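手持ちグリッパーで教える仕事を二か月やってみて

二月から、ロボットに作業を教えるためのデータを録る仕事を手伝っている。週に三回、朝の九時半から夕方まで。前に少しだけ書いたら、何をしているのかよくわからないというコメントがあったので、もう少し詳しく書いておく。

教えるといっても、プログラムを書くわけではない。人間がやって見せて、それを記録する。記録したものを学習に使うのは別の部屋の人たちで、私はそちらのことをほとんど知らない。私の担当は見せるほうだけだ。

やり方は二種類ある。ひとつは遠隔操作で、操縦用の小さい腕を両手で動かすと、離れたところにある本物の腕が同じように動く。もうひとつは手持ち式で、ロボットの手先だけを自分の手で握り、それで直接ものをつかむ。先に遠隔操作を三週間やり、そのあと手持ち式に移った。今はほとんど手持ち式のほうをやっている。

遠隔操作のほうは、職場では「タイ」と呼ばれている。綴りはTaiで、装置の名前らしい。由来を聞いたが誰も知らなかった。タイの難しさは、触った感じがほとんど返ってこないことにある。コップをつかんだとき、どのくらい力が入っているのかが手ではわからない。目で見て、へこみ具合や滑り具合で判断する。紙コップをいくつも潰した。もうひとつは遅れで、手を動かしてから腕が動くまでにほんの少し間がある。慣れると気にならなくなるが、疲れてくるとまた気になりだす。午後三時を過ぎるとだいたい気になる。

最初に組んだのはルス・ウスガさん(Ruth Usuga)で、彼女はタイの操作がとにかく滑らかだった。コツを聞いたら、肘を机につけておくこと、つかむ直前に一度止まること、の二つだけ教えてくれた。肘のほうはすぐ効いた。止まるほうは身につくまで時間がかかった。人間は普段、ものをつかむ前に止まったりしない。手を伸ばしながら指を開き、届いたときにはもう閉じはじめている。それを分けてやるのが、はじめはひどくまどろっこしかった。

手持ち式に移って楽になったかというと、半分はそうだった。遅れがないし、ものの重さも手首に伝わる。握ったハンドルの先に爪がついているので、長いトングを使っているのに近い。タイでは一回に二分近くかかっていた片付けが、手持ち式だと五十三秒で終わったことがある。速さを競っているわけではないが、この差は大きい。

もう半分は、楽になったぶん別の面倒が出てきた。ひとつは、自分の体が自由に動きすぎることだ。タイなら腕の届かないところには物理的に届かない。手持ち式だと、届かなければ一歩前に出ればいいし、体をひねってもいい。ところがロボットのほうは一歩前に出ない。立つ位置は決めておいて、そこから動かずにやる。はじめの何日かは、録り終わってから「今、足が動いていた」と言われてやり直しになった。

もうひとつは指を使いたくなること。爪でつかんだものが少し傾くと、つい空いている指を添えそうになる。実際に添えてしまうと、その回は捨てる。これは頭でわかっていても出る。子どものころから箸で落としそうになったものを反対の手で受けてきたわけで、すぐには直らない。私は薬指と小指でハンドルをきつめに握るようにしたら減った。人によって違うと思う。

記録の単位は一回ずつで、始めの合図から終わりの合図までがひとつになる。一日の目標は二百回。組になった二人で交代しながらやるので、一人で百回ということになるが、片方の調子がいい日はそちらが多めにやる。同じ作業を続けて七十回くらいまでは集中が続く、というようなことを先輩は言っていたが、私はもっと早く飽きる。飽きると動きが雑になる。雑になった動きもそのまま記録に残るので、飽きたと思ったら早めに替わってもらう。

作業の中身は台所まわりが多い。食器を水切りかごに入れる、出す、ふたを開ける、閉める、並べ替える。一回ごとに置き場所や向きを少しずつ変える。同じ位置から同じように取る動きばかり集めても、少しずれただけでできなくなるからだそうだ。これは言われた当初は軽く考えていたが、やってみると変え続けるのが難しい。自分では散らしているつもりでも、いつのまにか右手前にばかり置いている。今は紙に簡単な格子を描いて、置いたところに印をつけている。

かごは案外やっかいだ。皿なら縁をはさんで縦に差せばいいが、ふたや注ぎ口のついた容器は形が一定でない。つかむ場所を間違えると、ふたのほうが動いて中身のほうが逃げる。取っ手をつかみたくなるが、取っ手は細くて爪の中で回ってしまうことがある。うちの組では、注ぎ口のついた容器は胴の下のほうをつかむことに決めた。
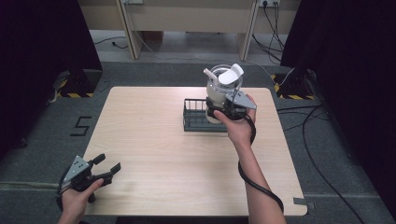
胴をつかむと手首の角度がきつくなる。腕を少し体の外側に逃がしてから入れると、いくらか楽だ。それでも続けてやると前腕の内側が張ってくるので、休憩のときに壁に手のひらをつけて伸ばしている。湿布を貼って行った日もあった。

ケーブルのことも書いておく。手持ちグリッパーからは線が出ていて、これが腕の動きについてくる。短くまとめると引っ張られ、長く余らせるとものに引っかかる。私は始める前に両腕を一度大きく回して、どこにも当たらないか確かめている。

今の組の相手は郭佩珊さん(Pei-shan Kwok)で、この人は両手の使い分けがうまい。私は右でつかんでいるあいだ、左をどこに置いておけばいいのかわからず、宙でふらふらさせていた。郭さんに言われて、使わないほうの手は机の上の決まった高さで開いたまま待たせるようにした。使わない手の動きも記録されるから、意味のない揺れは減らしたほうがいい、という理由だった。言われてみればそのとおりで、録画を見返すと以前の私の左手はずっと何かを探しているような動きをしていた。

失敗した回をどうするかは、組によって考えが少し違う。落としたら捨てる、というのはみんな同じだ。迷うのは、一度つかみ損ねて、つかみ直して、最後はちゃんと入ったという回である。私は捨てたほうがいいと思っていた。郭さんは残す派で、つかみ直しも見せておかないと、ロボットは損ねたところで止まってしまうのではないかと言う。学習側の担当に聞いたところ、印をつけて残しておいてほしいとのことだった。それ以来、つかみ直しのあった回には記録表に三角をつけている。わざと損ねる必要はないとも言われた。

記録表はトゥディムロウ(Tudimlow)というソフトに入力する。あまり使いやすくない。三角をつける欄が画面のいちばん下にあって、毎回そこまで送らなければならない。要望は出してあるが、まだ直っていない。しかたがないので作業中は紙に書いて、昼と夕方にまとめて入れている。紙のほうが速いし、格子の印と同じ紙に書けるので都合もいい。

この仕事をしてから、家で食器を片付けるときに自分の手を見るようになった。茶碗を伏せるとき、親指の位置を途中で二回変えている。爪が二本ならどうするだろうと考えはじめて、手が止まる。家族には流しの前で何をしているのかと言われた。

来週からは作業が変わって、布ものになるらしい。タオルをたたむ。布は毎回形が違うので、置き方を散らす苦労は減るかもしれないが、両手をそろえて動かさなければならない。左手をまだ持て余している私には少し不安がある。郭さんは前にやったことがあって、角を見つけるまでがいちばん長いと言っていた。

コメントで聞かれていた時給の話は、ここには書かないことにする。立ち仕事で、靴は底の柔らかいものがいい。手の大きさはあまり関係ないと思う。始めてみたい人がいたら、コメント欄で聞いてもらえれば答えられる範囲で答える。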